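Filed under: Club Cricket, List Archive

Esther Ogola wrote:
> We were 3 for 40 at drinks and I'd like it noted that I was
> padded up and ready. Are we keeping the same batting order
> for the Daritau game?

Noted, Esther. You stayed padded up for the rest of the innings too, and very smart you looked.

The order stays, with one change. Anyone run out while admiring their own cover drive drops to eleven. Zumlow made 233 on that ground in August and we replied with 103, a fair few of them byes, so I'd favour batting second and praying for drizzle.

Whites, please. Cream is a colour of its own.
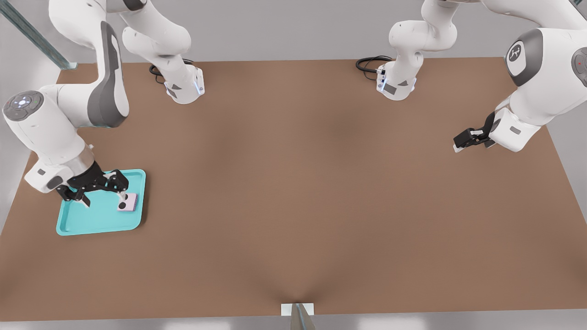
Agudelo: Happy to go in at eleven, but it was a very good cover drive and I'd play it again.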